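What the Rulebook Is For: Written Rules for Hand-Held Gripper Work
Student project report, Storkaro lab course, September 2020

Why I picked rules

Okay, so when we got our project slots in February, most people in my group went for grasp planning or vision. I went for the rulebook. I know, I know! But I'd spent my first term at the Melden bench watching four people use the same gripper four different ways, and then all of us wondering why our recordings didn't match. My partner Chih-ming Lui felt the same way, so we asked if we could rewrite the handling rules for soft objects and then test whether anyone could follow them.

The old rules were one page. They said "grasp firmly" and "keep the workspace tidy," and that was pretty much it for anything made of cloth. Firmly is a terrible word for fluffy stuff. You close on something shaggy and you've got no idea where the fluff stops and the object starts, so one person squeezes until the fingers won't move and the next person stops at first touch. 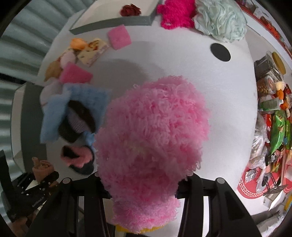
Figure 1. Pink shaggy item between the two fingers, other soft items still out on the round table.

What we changed

Our draft (we called it the Obi sheet, after the folder it lived in) has a contact rule instead. Close until the pile flattens, pause, close a little more, then lift. If the item swings, put it down and start over, and log the restart. Don't fix it with your other hand! That last one got broken constantly, me included.

We also wrote a rule for thin, floppy things, and it took us way longer than the rest put together. A sponge has a middle. A cloth doesn't really have one, at least not one you can find with two fingers. We argued about corners versus edges for ages and settled on this: go in near an edge, get one finger onto the fabric before you start closing, and write down which edge you used. Chih-ming wanted a separate rule for folded cloth and I talked him out of it, which I kind of regret now.

Then there's spacing. We said a cloth shouldn't be spread over its neighbors unless the task sheet says overlap is allowed, and if it is allowed, the log has to say so.

How the test went

We logged 158 attempts with the new sheet and compared them to older logs from the course, where there were 1617 entries but hardly any notes on restarts. So please don't read this as a fair fight, it's really two different kinds of record. What I can say is that 90 of our attempts had every field filled in. I was hoping for a lot more than that. The field people skipped most was the edge one, I think because it comes last and by then you're already reaching for the next thing.

The Gellard checklist, the one our instructor likes, asks for a second reader on every log. We tried it for a bit and it caught plenty of blank fields, but it slowed us down so much that we dropped it to a spot check.

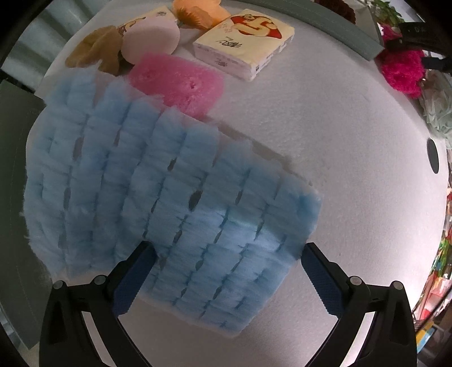
What I'd do next

Move the edge field to the top of the form, first of all. Add the folded cloth rule (sorry, Chih-ming, you were right). I'd also like to cut the whole sheet down to 700 words, because people stop reading once it goes onto a second page, and I'd want somebody who's never used the gripper to try it cold with neither of us in the room.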